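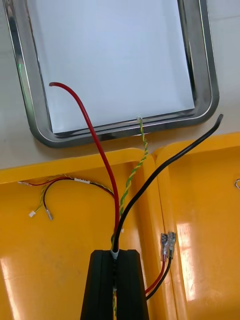 Cisneros Shared Workshop, Automation Group

Review: Sirness two-finger gripper kit
by Yatziri Meléndez

The Sirness kit costs $600 and comes as a box of parts: two black fingers, a drive unit, a wrist plate, a controller board and a camera bracket. It goes on a small arm. Ours is the Celteo that has been bolted to the back bench since December.

I built the kit over two evenings with Damián Valdovinos. The mechanical side took one of them. The screws are bagged by step and the bag labels match the manual. The wiring took the second evening and part of a lunch hour. The manual prints the motor connector from the cable side on one page and from the board side on the next, and it doesn't say so. Check it with a meter before you power anything.

Our job for it is parts handling. We build small door latches, and the arm is supposed to move wires and solenoids between yellow plastic trays and a steel tray lined with white paper. The paper is our own addition. Bare steel threw too much glare into the wrist camera. The yellow trays still do, and I would buy matte ones next time.

Cables are the harder part of the work. The fingers close with very little gap, so they can clamp a bundle of three at the sleeve, with the red, the black and the green-and-yellow held together. What the free ends do is another matter. A thick lead keeps whatever bend it had, and the arm software treats the bundle as a point. Leave a lot of clearance above the tray rims.

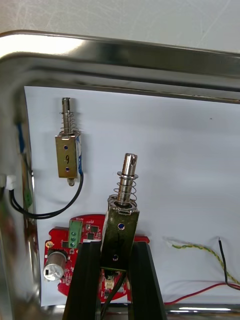
No. 28, p. 14

Solenoids are easier. The flat fingers suit a rectangular metal frame, and a small push-pull type with a spring on the plunger can be held by its body with the plunger clear. The trouble is in the setup. Grip force is a single number in a text file, the default is too high for small parts, and you have to restart the controller to change it. Heriberto Chávez wrote a short script that does both. It's on the shop computer.

We ran around 300 grips before I wrote this. The left finger worked loose once. Thread locker is not included and should be. Firmware 2173 also fixed a stall when the fingers closed on nothing, so update first.

Yannick Cordier uses the Mimeder gripper at home and prefers its softer pads for wire. I tried it and agree about the pads. I didn't like the bulkier fingers when reaching into a tray divider.

I would buy the Sirness again for a shop that already has an arm and somebody willing to edit a text file. I wouldn't buy it as a first project.

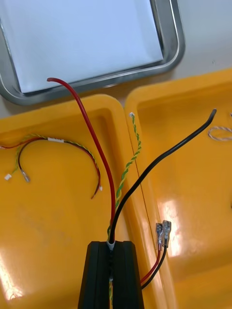
Can the fingers be swapped for printed ones?
Each finger is held by two screws, and the hole spacing is in the back of the manual. Print them solid and set the grip force again afterward.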